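Talpur hand-held gripper, second revision: review after 1321 demonstrations

Reviewed by Babita Chaudhary

We bought two of these in July to replace a pair of home-printed grippers that had reached the end of their useful life. The Talpur is a hand-held parallel gripper with a wrist camera, sold for recording manipulation demonstrations without a robot in the loop. The operator squeezes the trigger, the fingers close, and the camera records from the same position it would occupy on an arm. Our lab works on deformable objects, mostly small textiles, so this review is weighted heavily toward cloth and knitwear. Anyone picking up blocks and mugs will have an easier time of it than we did.

Setup

The unit arrives assembled apart from the fingers and the camera mount. Fitting both took me 55 minutes, most of it spent on the left finger, whose screw holes needed clearing before the fasteners would seat. The printed instructions still show the first revision, with a different trigger spring and no mention of the bushings at all. Gijs Vanhove did the second unit in less time, having watched me do the first.

Calibration is done with a printed board and a command-line script. It converges quickly if the board is flat. If the board has been rolled up in a drawer, the script reports success and gives you a finger opening that is wrong by several millimetres, so tape it down. I would like to see a residual printed at the end. At present you have to dig for it in the log.

Handling

Balance is good. The weight sits just ahead of the hand and the trigger can be worked with two fingers or three. Phyllis Cheetham, who has the smallest hands in the group, found the reach to the trigger a stretch at full opening and ended up padding the grip with bicycle bar tape. She now records the longest sessions of any of us, so I consider that one solved.

The linkage is the best part of the design. Finger travel is smooth and the two sides stay matched through the stroke. Neither unit has developed noticeable play. The first revision was known for getting sloppy in exactly this area.

The fingers are less impressive. They are thick, square-ended blocks, and on a thin garment lying flat they have very little to get under. We settled on a technique of pressing down lightly, closing to bunch the knit, and lifting only once the fold was trapped. It works on wool and acrylic. It is unreliable on woven cotton, which slides. The edges also mark with use. I would budget for a spare set per unit per season, and Talpur should offer a tapered version.
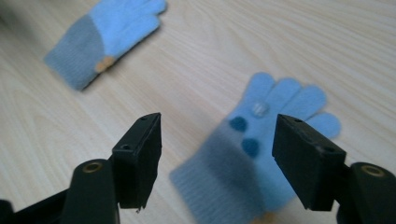

Small knitted goods were our main test category, and the task list was deliberately dull: pick one item of a pair, place it on the other, align the cuffs, put the pair in a tray. Operators were told to vary their approach direction and starting height between episodes, and to leave the items wherever they happened to land after a reset. Archana Srivastava wrote the reset protocol, having seen an earlier set in which every glove started palm down and square to the table. The policy trained on that set was hopeless at anything else.

Recording quality

The camera has a wide field of view and keeps both fingers in shot at all openings, which matters a good deal for grasp timing. Exposure is stable under diffuse overhead light. Motion blur is the main complaint. Fast wrist movement smears fine texture, ribbing especially, and ribbing is one of the better cues for orientation on a plain knit. Shortening the exposure helps at the cost of noise. We now ask operators to slow down through the last few centimetres of an approach, and the difference in usable footage was obvious on review.

Focus is fixed and set for the grasp zone. Items further up the table come out soft. We have not found this to be a problem for single-object picks, but in pair matching the second item often carries the information you need, and I would have preferred a slightly deeper range.

Tracking held up on a grained tabletop and failed more often on a plain white one. This is expected of any visual method. A patterned cloth fixed the white table, although it made the segmentation work harder.

Yield

We recorded 2752 episodes across both units and kept 1321 after screening. That sounds poor. A large share of the rejects came from our own first fortnight, when the flattened-board problem had not been identified and whole batches had bad opening values. The remainder were split between lost tracking, dropped items that the operator tried to rescue mid-episode, and false starts.

Müzeyyen Soylu handled the screening and rates the export tool highly. Episodes come out with synchronised video, pose and finger opening, and the timestamps agree. Her one objection is that labels can't be edited after export, so a misnamed task means exporting again from the raw files.

Battery life was enough for a morning. Charging is through a port on the underside of the grip and the unit can't be used while plugged in.

Compared with the Asthorpe

We had an Asthorpe on loan for 7 weeks. It is lighter, has slimmer fingers and picks up flat cloth with less fuss. It is also noticeably looser in the linkage, and its opening measurement drifted over the course of a session. For data that will be replayed on an arm, I'll take the better measurement and put up with the clumsy fingers.

Recommended for textile work, with spare fingers ordered at the same time. Calibration board to be taped flat – the script won't warn you.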